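Cell minder wanted for our two-armed folding robot (part time, Plellholm)

Posted 14 May 2020

Hi, I'm Rimantas Ots, and I look after the folding cell at Roussel. I need another pair of hands, and I'd like them to belong to somebody who enjoys a loose screw more than a slide deck. The cell is two arms working over a grey upholstered surface, and we call the whole setup Ustora. It folds shirts, or learns to, and it needs somebody to keep it in decent nick while it does.
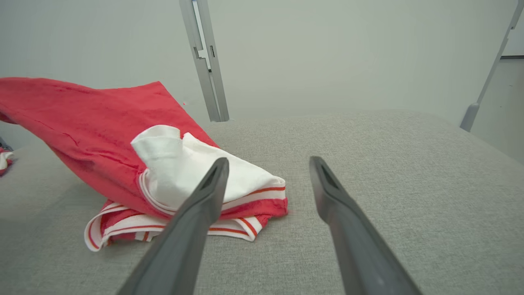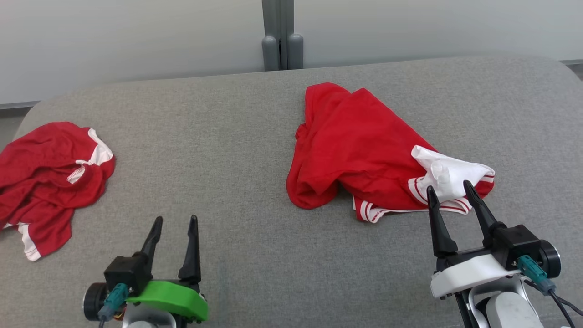
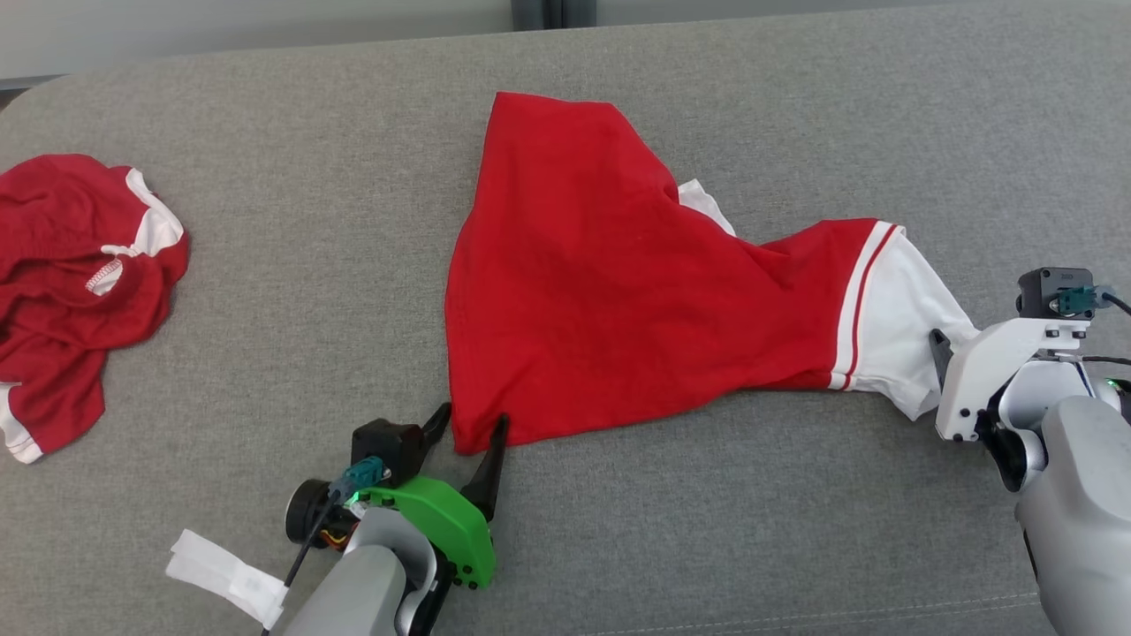
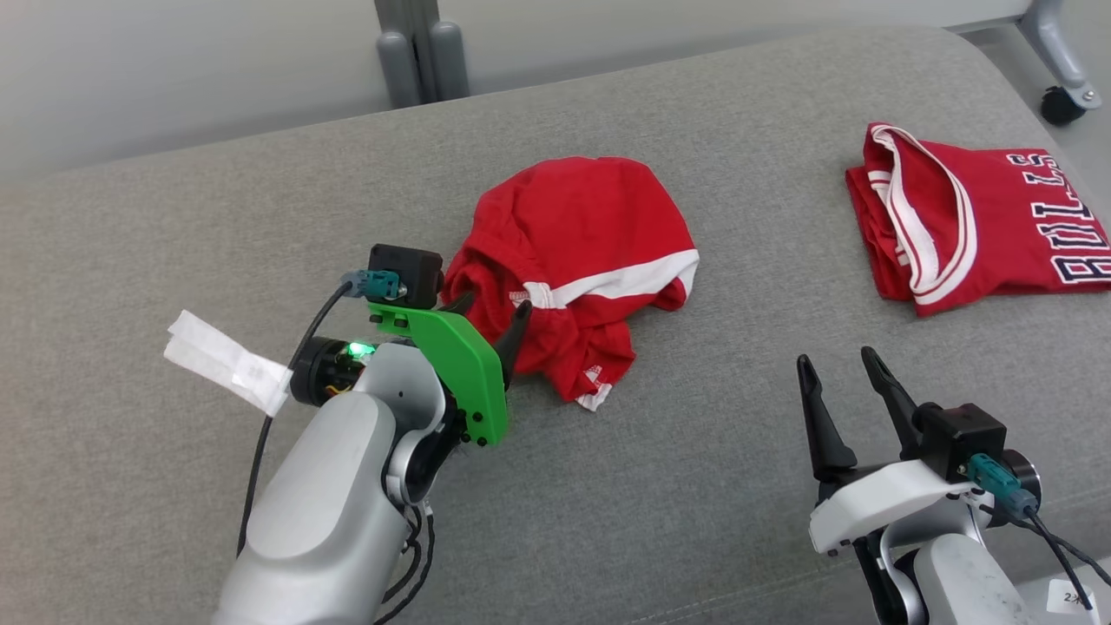

Ustora on the red shirts.

So what's the job? Mostly it's looking after the machine, day in and day out. You'd come in before the session starts, check both arms over and get them through their homing routine, then stay close by while the operators work. When something drifts, slips, squeaks or unplugs itself, you're the one who sorts it out. When nothing does, you can catch up on the logbook (please catch up on the logbook!).

A few of the regular chores, so you know what you're in for:

Gripper fingers. They're black, pointed and they take a fair bit of punishment. You'll check that each pair closes tip to tip, swap any that have chipped, and re-zero the gripper afterwards. A tip that's off by a hair will skate straight over a collar, and then everybody blames the software.

Brackets. Left arm is green, right arm is white, and please keep it that way, because the spares drawer and every note I've ever written go by colour. The screws on them are tiny and they do work themselves out. I go over them by hand with a driver, and never with anything that has a battery in it. I cracked two brackets in February finding that out.

Cables. Each wrist camera has a teal plug on its side and a black cable running back from it. This is my number one cause of lost mornings. The cable needs enough slack for the wrist to turn right over, though not so much that it catches on a sleeve. You'll get a feel for it. I had to redo the left one 11 times before I was happy, and I'd still welcome a better idea.

Cameras. Clean the lenses, check the views line up with the reference prints on the wall by my desk, and shout if they don't. Lint is a constant nuisance with knits.

Garments. Yes, there's some laundry. You'd wash and rotate the stock, retire anything too stretched to be useful, and scrunch things up again between runs. The red jerseys with the white trim are the current favourites and they're slippery little devils. The trim is handy though, as it gives the arms a clear edge to go after.

Now, what I'm hoping for in a person. You should be comfortable with small fasteners, connectors and a multimeter. Some sort of hands-on background would be great - bikes, sewing machines, printers, model aircraft, a trade, I really don't mind which. You don't need to write code, but you will need to type a handful of commands in a terminal and read what comes back without panicking. If you've printed your own parts before, that's a big plus, as we go through brackets at a rate I'm a bit embarrassed about.

You do need to be careful. Before anybody's hands go near the arms, the power comes off and the tag goes on, every single time, and I'm a complete bore about it. You'd do three paid training sessions with me before you look after the cell on your own.

The details: it's a casual role to start with, two shifts a week of 6 hours each, and we can be flexible around study or school pick-up. The initial term is three months and I'd love to extend it if we're both happy. You'd be at our Plellholm workshop nearly all the time, with the odd trip over to Bivholm to collect parts (we pay for travel, and the bakery next door there does a very good cheese scone). Tea, coffee and a locker are provided. Bring closed shoes, and tie long hair back.

We're spacing people out in the workshop at the moment, so it'll be quieter than usual, and I'm doing first chats by phone.

To apply, send me a short note in your own words. I don't need a formal cover letter. Tell me about something you've fixed, how you worked out what was wrong with it, and what you'd do differently if it came back through the door tomorrow. A photo of the repair is welcome, ugly ones included! Add your phone number and the times you're usually free, and address it to Rimantas at the Roussel workshop in Plellholm. I read everything myself and I'll ring you either way.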